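Our supervisor, Magdalini Galanis, asked each group to write down its rules before writing any code. At first we thought this was a strange order of work. Now, near the end of the project, I think it was the most useful thing we did, and therefore this report is mostly concerned with the rules and only a little with the programming.

## 1. Purpose of the project

The task was to prepare a short set of working rules for students who use a humanoid robot at a table. The rules had to cover three matters: how the room is prepared, how people behave near the robot, and how a session is written down. We called the set the Dodia rules, after the name of the project.

There exist official standards for industrial robots and for personal care robots, and we read the parts which the library could give us. They are written for manufacturers and for companies with a safety officer. A student who comes to the laboratory at ten in the morning needs one page that he or she can read standing up. Our aim was to write this page.

## 2. How we wrote the rules

I worked together with Gwilym Phillips. We first watched other students work and wrote down each moment when somebody was uncertain what was allowed. Then we compared our two notebooks. Where both of us had noted the same uncertainty, we wrote a rule. Where only one of us had noted it, we discussed it with the supervisor.

The first version had 15 rules. It was too long, and in the first trial the students read the top half and signed the bottom. The present version has 10 rules on one side of paper.

## 3. The work at the table

The task used for testing the rules is simple. There is a mesh rack with two wooden shelves on a white table, and there are a yellow basket, an apple and a banana. The objects have different places at different stages, and the person who leads the session must know which stage it is.

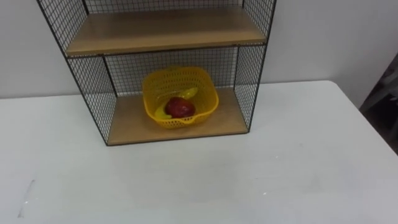
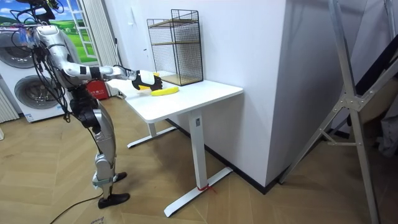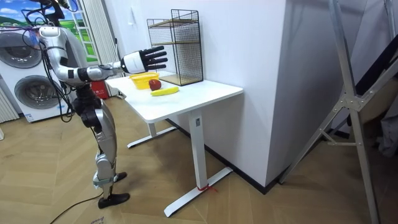

*Gevoddale, August*

The following text is the present version of the rules, as it was agreed this month. The comments after some of them are ours and are not printed on the page for the students.

**Rule 1.** One person leads the session. Only this person gives the start command.

**Rule 2.** Before the start, the leader says aloud the stage of the task and the place of each object. The second person looks and confirms.

*Comment:* This rule was number nine in the first version. We moved it up because most of the confusion in our notebooks came from here. If the basket is already in the rack and the leader believes it is on the table, the log will be wrong even if the motion is good.

**Rule 3.** No hand goes over the table while the motors are on. If an object has fallen, it stays where it is until the leader has stopped the robot.

*Comment:* This is the rule which students most want to break. An apple rolls, and the natural reaction is to catch it. We discussed if a light object could be an exception, and decided no. A rule with an exception needs thinking, and there is no time for thinking when something rolls.

**Rule 4.** Cables on the floor are checked before each session. A person walks along the whole length of the cable and looks at it. Nobody steps over a cable while the robot is moving.

**Rule 5.** The cables at the upper body must have enough free length for the full reach of the arm. The leader checks this with the arm stretched out over the table and the motors in hold mode.

*Comment:* In the second picture and the third picture the arm is stretched over the tabletop, and one can see how many cables hang at the upper body. We could not find a sentence in our reading that says how much free length is right for such a case. We wrote "enough", and we know this is a weak word. A later group should measure it.

**Rule 6.** The second person stands with the stop button in the hand and does no other work. No telephone, no notes.

**Rule 7.** Furniture is not moved during a session. If the table or the rack must be moved, the session is closed and a new one is opened in the log.

**Rule 8.** Every stop is written in the log, also when the reason seems silly.

**Rule 9.** The log is written in the same hour. We use the Sillard form, which has one line per attempt.

**Rule 10.** Nobody works alone. This is valid on Sunday too.

## 4. Trial of the rules

Students from the Pappas course used the page during their practical work. The log contains 215 attempts. We did not judge whether the robot did the task well, as this belongs to another group's report. We read only the stops and the remarks.

Rules 1, 6 and 10 were followed without difficulty. Rule 2 was followed at the beginning of each session, but it became shorter and shorter during the afternoon, until the leader said only "same as before". We have therefore added a small box to the form where the stage must be written by hand.

Rule 8 had the opposite problem to the one we expected. Some students wrote so much that the remark did not fit on the line. We would like to keep it so, and make the line longer.

## 5. Open points

The department plans to collect 1,000 attempts next term. With such a number the stop button person will become tired, and we have no rule for breaks. Gwilym proposes to exchange the two roles after every hour. I would prefer a shorter time, but we have no data for either opinion.

The page should also be translated, as several students in the course read English slowly. I have started the Greek version and rules 1 to 6 are ready for checking.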